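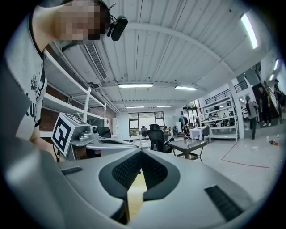
4. Setting up the paired hand-held grippers

Applies to: Koppel hand-held grippers, used in pairs
Maintained by: Dalia Liepiņa, Grorden
Last revised: 15/06/2021

Allow yourself a clear table and a little patience. The grippers need the first and will use up the second.

4.1 Before you pick anything up

1. Set both grippers on the table with the marker faces clean and uncovered. A thumbprint in the wrong square can cost you an afternoon, so wipe with a dry cloth only.

2. Check the soft pads inside the fingers. Replace any pad that is lifting at the corners. Glue is not a replacement – Fultside sells pads, and the part number is 474.

3. Look over the vents on the housing. Blow out dust from the side. Do not poke anything into them, however well the paper clip fits.

4. Run the cable along your hand and leave enough slack to turn your wrist. If the cable goes tight when you reach across the table, start this step again.

CAUTION: Keep floor cables away from your chair casters. The casters always win.

4.2 Trial grasp

5. Sit down, hold one gripper in each hand, and bring the fingers together over the middle of the table.

6. Put out a small cup with a straw in it. Close one gripper gently on the straw and keep the other open beside it.
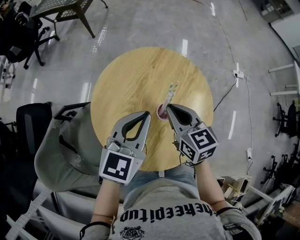
Figure 4-2. Trial grasp: right gripper on the straw, left gripper standing by.

7. Lift the straw clear, put it back, and change hands. The cup should stay where it is. If it travels, you are squeezing too hard or hurrying, and the remedy for both is to slow down.

NOTE: Error 141 during the trial means one marker has been lost from view. Turn your wrists outward and hold still until it clears.

4.3 Upkeep

8. Inspect the pads every 2,000 grasps and the finger screws every 6 weeks. Enter both in the Troltville log, with your initials. "Looks fine" is not an entry – Gediminas Vītola reads them.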